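Stirnwood Folding Cell: Minutes of the Upkeep Meeting, December
Held in the Bailly room, tea from half past nine, start at ten 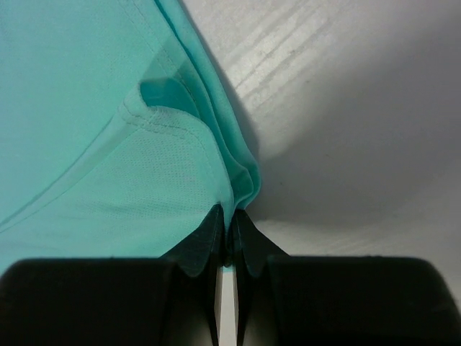
How often should the finger tips be changed?
Every 70 hours of running, or sooner if the pads feel glazed when you rub a thumb over them.

1. Last minutes
Agreed as written, apart from the spelling of Drivgate, with our apologies to our good friends there.

2. Grip on sports tops
We had a long and very friendly talk about this one. Thin knits and mesh need a gentler squeeze than the towels we started with, and the day shift would like the force left at setting 3 for all sportswear. The night shift would sooner go a touch higher where a hem is stitched and several layers come together. It was agreed to stay at 3 until the new pads arrive, and to write any slips in the blue book, please, with the time.

3. Wrist camera
The lens is to be wiped at each shift change with the soft cloth (the soft one, not the bench rag!). Focus was checked after the bracket was tightened and all seemed well.

4. Running count
The counter stood at 3,728 folds when read this morning, 1,793 of them since the wrist bearing was greased. Grease again at the next stop. The tube is in the second drawer.

5. Spares
Jovumness can send finger pads but no screws. Day shift to ask Drivgate for screws.

6. Any other business
Warm thanks to the night shift for tidying the cable run. The table is to be levelled before the January meeting.

Closed at ten past eleven.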